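Grornach Street Reading Room Gets Its Doors Back

June 29, 2018

Well, it's finally happening! The old reading room on Grornach Street opens again tomorrow morning at 10, and I have been grinning about it all week. If you've lived in Isten for any length of time you know the building I mean (brick, green door, the bike rack everybody trips over). 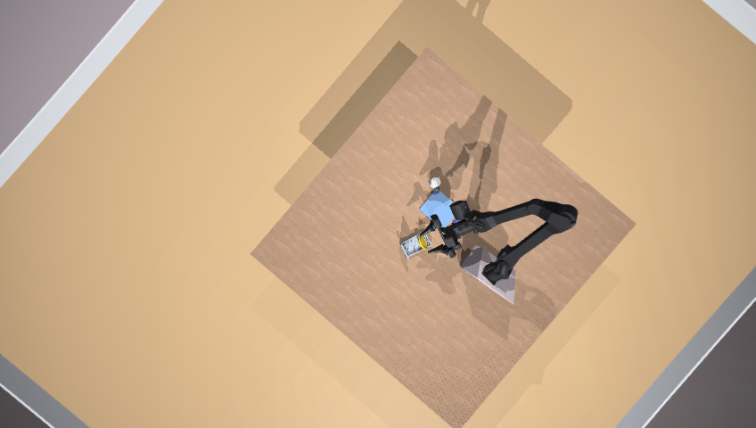

What's changing

The short version is that the town is getting a quiet place to sit with a book again, and it won't cost you a dime. The Georgiou Fund bought the building last November, when I'd pretty much given up and figured it would turn into another parking lot. I went to the open meeting that month and wrote down "we'll see" in my notebook, underlined twice. I'm happy to eat those words.

The new room will open with 1000 books on the shelves, most of them given by people in town. I dropped off two boxes myself, mainly mysteries, plus a cookbook I'm already sort of sorry I let go. If you see the one with the gravy stain on the soup chapter, that was mine, and please be kind to it. There's a local history shelf too, and that's where I plan to park myself. The oldest thing on it is a copy of a land map from 1679, and you can look at it as long as you like as long as you leave your coffee at the front desk. The real one stays at the county archive in Clamell, where it's been since before my parents moved here.

Borrowing is simple. You sign the book by the door, you take what you want, and you bring it back within 30 days. No cards, no late fees, at least for the first year. I asked what happens if somebody just keeps a book, and the answer I got was a shrug and "then I guess they really liked it." We'll see how long that lasts, but I love it as a starting point.

Hours and getting there

The room will be open every day except Monday, from 10 in the morning until six at night, with a later closing on Thursdays for people who work in Clamell and get home on the slow bus. I'm one of those people, so thank you to whoever pushed for that! The bus stops right across the street. If you're driving, the lot behind the bakery is fine on weekends, but on weekdays you'll want to try the side streets, and please don't block the bakery's back door. They get deliveries all morning long and they've been very patient with all the work going on next door.

There's a ramp on the north side now, which the old place never had. I remember my grandmother being helped up those front steps by two teenagers she'd never met, laughing the whole way, and while it's a sweet memory I'm glad the next person's grandmother can just roll right in.

What about the kids' hour?

I got more emails about this than anything else, so I went and asked. Yes, story hour is coming back, on Wednesday afternoons, starting the second week of July. It's meant for ages four to eight, though little brothers and sisters are fine if they can stand the suspense. You don't have to sign up. Snacks are allowed outside on the grass, and wet wipes before anybody touches a book.

Still missing is the piano. The old reading room had an upright that was always a bit flat, and a lot of you want to know where it went. So do I. It was moved out when the place closed and it isn't in the storage unit with the old benches. If you know anything, or if it's sitting in your garage under a tarp, drop a note in the mail slot on Grornach Street. No hard feelings, I'd just like to hear it again.

Opening morning starts with coffee on the sidewalk and a few short speeches (I've been promised short). I'll be the one heading straight for the maps.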